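4.2 What people said when I asked them about labels

I should admit up front that I went into the home visits expecting to hear about price. Everything I'd read on household cleaning products told me that folks buy whatever is cheapest that week, and my interview guide was built on that idea (the first four questions are all about money, and you can see them in the appendix). By the second kitchen I had mostly stopped asking them. People wanted to talk about where they keep the stuff, what they pour it into, and how they know what's in a bottle once the label has peeled off.

So this section is about decanting. I use the word loosely, for any time a product leaves the container it was sold in. Of the 12 households I visited, 7 decanted at least one cleaning product on a regular basis, and they did it in ways that made perfect sense once I was standing there. Joscha Heitmann buys his floor cleaner in the big Hollmann canister and can't lift it with his bad shoulder, so his daughter fills a small bottle for him when she comes by. He keeps it on the windowsill over the sink. There is no label on it at all. When I asked how he told it apart from the dish soap next to it he looked at me like I was a little slow and said, "That one's the floor."

I heard versions of that sentence over and over. The bottle is known by its spot, and the spot is known by whoever does the cleaning. Gisela Ehlers, who shares a house with her sister, had the most worked-out system I came across: everything for the bathroom on the left side of the cabinet, everything for the kitchen on the right, and a strip of masking tape on anything that could hurt you. Her sister ignores the tape. They've argued over it since they moved in, and I got to hear a good ten minutes of that argument on the recording, which I've left out of the transcript at their request.

Now, the poison control literature tends to treat all of this as carelessness, and I think that's unfair (Rothe and I went back and forth on this point while drafting, and he is still less sure than I am). Reinhold Rothe's own earlier survey asked people whether they "always keep products in the original packaging," and almost everyone ticked yes. My guess is that a lot of them were thinking of the products they buy, and the little bottle by the sink didn't come to mind. It isn't a product anymore in their heads. It's just the floor.

Cap color came up more than I expected. Two people told me, without any prompting, that they go by the cap and pay no attention to the bottle. Ottmar Stöcker had bought Nurex for years and went on reusing the empties after he changed brands, so for him the cap meant "bathroom" no matter what was inside. Helmut Frerichs did much the same with old Burner bottles out in his garage, where he also keeps windshield fluid – a combination I did ask him to reconsider.

Bottle color is a messier story. Blue was the one people had the strongest feelings about, and the feelings pointed in opposite directions. To some it said water, to others it said bleach or glass cleaner, and one person told me blue was "for laundry, obviously."

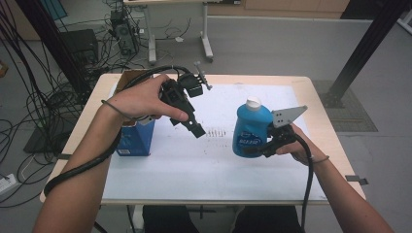

Figure 3. Blue plastic bottle with a white screw cap. Photo: project archive, 06/04/2018.

With a blue bottle like the one in Figure 3, minus its label, you're left with the color, the shape and the cap, and I'd argue that most of us fill in the rest from habit. I certainly do. After the visits I went through my own cabinet and found a Jonar bottle I'd filled with something back in November, and I had to throw it out, as I couldn't have told you what it was.

I don't want to lean too hard on a small group of homes in one town, most of them belonging to people over sixty. Younger households may well do something else entirely, and I'd love for someone to go look. What I can say is that the question on the standard survey needs rewording. In section 5 I try out a version that asks about the bottles within arm's reach of the sink, one at a time, and leaves the word "packaging" out of it.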